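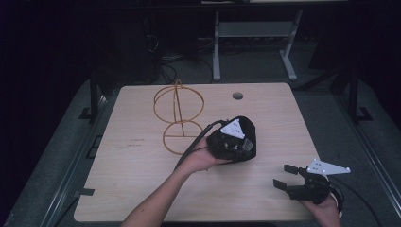

Do I need a wire globe?

I have my doubts about ornaments, and more doubts about ornaments with holes in them. The orange-gold one on the table is all thin bent rod: a big ring standing up, a smaller one lying flatter underneath, and a straight rod running through on the slant. Dwight Campbell calls it a sculpture. I call it something to dust between.

He says it "holds the space". Does it? You can see straight through it, so I'd say the space is holding itself. It was 19 pounds from Neagu, which seems a lot for mostly air, and there were 5 more like it on the shelf, so I'm not the only one being asked.

The colour is nice against pale wood, I'll give it that. I've tried looking at it from the far side of the table, where the hole is, and liked it slightly less. It can stay until Friday. After that it goes on the landing, where the last two went.

We use cookies to improve your visit. By carrying on you accept our cookie policy. Accept | Manage settings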